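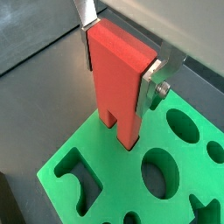 Zoia Symonenko asked us in May whether such an arm could be taught to put away her cutlery, and if not, why we spend our days on children's puzzles. We receive this question in many forms, so we have put the answers on one page.

Last changed: 18/03/2020

Can a robot do my housework now?

Mostly no. Machines that vacuum a flat floor are sold in ordinary shops, and they are quite good. A machine that clears the table, sorts the washing and puts each thing into its right drawer is not something you can buy from Cimalex or from any other firm we know.

Why do you work with a shape sorter?

Because it is a small version of many chores. A piece must be taken, turned the right way and lowered into the hole which has its shape. A plug and a socket ask for the same thing, and so does a key.

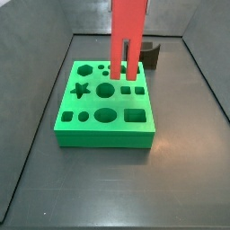

The holes also differ from each other, and this is useful for us. With a round peg the turning does not matter. With a star or a rectangle a few degrees too many will stop the piece at the edge, and the arm has to notice this and try again – a small child does it without thinking.

What is the most difficult part?

The last 2 millimetres. To carry the piece to the board is easy for any modern arm. At the end the fingers can hide the hole from one camera, so we look also from a second side. A piece with two legs is harder than a simple one, as both legs must find their place at the same moment.

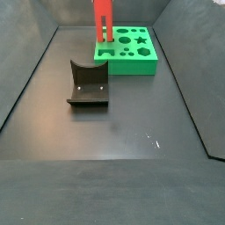
What about work in a factory or a shop?

There the situation is better. At the Hordiienko packing hall, parts come always in the same position and the light does not change, and the machines there work well for two shifts. When the boxes come mixed, people still do it. Ihor Bilyk from our team visits the hall often and he says the mixed boxes will stay with people for more than three years.

Will you sell a home robot?

We have no such plan. Berkex makes the software for the arm only. If a seller offers you a kitchen robot with our name on it, please write to us before you pay.

Can I send you a chore to try?

Yes, please do. Describe it in a few sentences and tell us the size of the objects. We cannot take glass or anything with food in it. 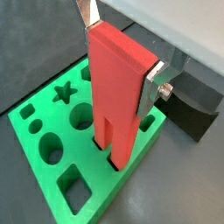 Where can I read about the results?

The Skidlow report is free to download from the Documents page. It has 4 chapters, and the third one is about inserting parts. The other chapters are rather technical, I am afraid.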